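Planificación y compra de equipo para una celda de manipulación
Apuntes del módulo 4 — Automatización a pequeña escala 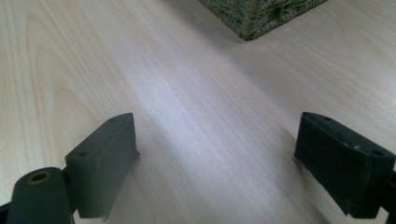 Maribel Huaranga preguntó al terminar la clase anterior por qué dedicamos una sesión entera al presupuesto, si el precio del brazo ya viene en la cotización y lo demás «son accesorios». Buena pregunta, y me alegra que saliera tan pronto, porque los accesorios son el tema de hoy. Una pinza que trabaja sobre una mesa necesita dedos, fijaciones, cables, recambios, piezas para practicar y una mesa decente. Todo eso se compra, y casi todo se olvida en la primera versión de la hoja de cálculo.

4.1 Empezar por la tarea

Antes de abrir un catálogo, escriban la tarea en dos frases. Qué se toma, de dónde y dónde se deja. Si la tarea es sacar objetos de una cesta y ponerlos en la mesa, ya sabemos bastante: la apertura de la pinza debe superar la pieza más ancha, los dedos tienen que entrar en la cesta sin engancharse en el borde, y la superficie debe admitir roces durante meses.

Me entusiasma esta parte porque se hace con lápiz, cinta métrica y objetos de la cocina, y suele cambiar la compra más que cualquier hoja técnica. El año pasado un grupo redujo su lista a la mitad en una tarde (¡y la celda quedó mejor!).

4.2 Las partidas

Trabajaremos con el caso Skadach, un taller pequeño que quiere montar un puesto de clasificación. Su presupuesto total es de 4,000 euros para la pinza y el puesto; el brazo ya lo tienen.

Pinza con controlador, oferta de Fodel: 2,242
Mesa, anclajes e iluminación: 900
Juego de dedos de repuesto: 198
Suma: 3,340
Queda sin asignar: 660

Esos 660 euros no son ahorro. De ahí salen el transporte, los conectores, las cestas y piezas de prueba y lo que se rompa el primer mes. Si alguien en la reunión propone gastarlos en una pinza de gama superior, pidan que señale de qué partida saldrá el transporte.

4.3 Desgaste

Los dedos son consumibles. La punta y los bordes de las almohadillas sufren primero, sobre todo cuando el operador está aprendiendo y golpea la mesa. Un borde con aspecto mellado merece una revisión y una anotación con la fecha, aunque la pinza siga cerrando bien. Con tres meses de anotaciones se puede calcular un consumo propio, que vale mucho más que el del folleto.

Pregunten siempre al proveedor:
si los dedos se venden sueltos o solo en pareja;
si el montaje usa tornillería estándar;
si se entregan los planos para fabricarlos fuera;
cuánto tarda un recambio en enero, cuando media industria hace pedidos.

4.4 La mesa y la luz

Una superficie de madera clara es agradable y barata, y los objetos oscuros destacan muy bien sobre ella. También puede devolver un reflejo fuerte si la lámpara está encima. Cuando haya cámara en el puesto, reserven dinero para un difusor o para mover la luminaria, y hagan la prueba antes de fijar nada. En el caso Skadach esto cabe en los 900.

4.5 Comparar ofertas

Demarico y Papadopoulos presentan propuestas para el mismo puesto. La primera incluye instalación y una visita de ajuste; la segunda es más barata y deja la instalación al cliente. Para compararlas hay que poner horas propias a la segunda — las de verdad, con las tardes perdidas buscando un conector. Las dos ofertas completas están en la carpeta del curso.

Tarea para la próxima sesión

Rehagan la tabla de 4.2 suponiendo que se gastan dos juegos de dedos más durante el primer año. Indiquen cuánto queda sin asignar y qué partida recortarían si el transporte se llevara la mitad de ese resto. Una página como máximo. Traigan también la tarea de su propio proyecto escrita en dos frases, que la usaremos para medir aperturas con los objetos encima de la mesa.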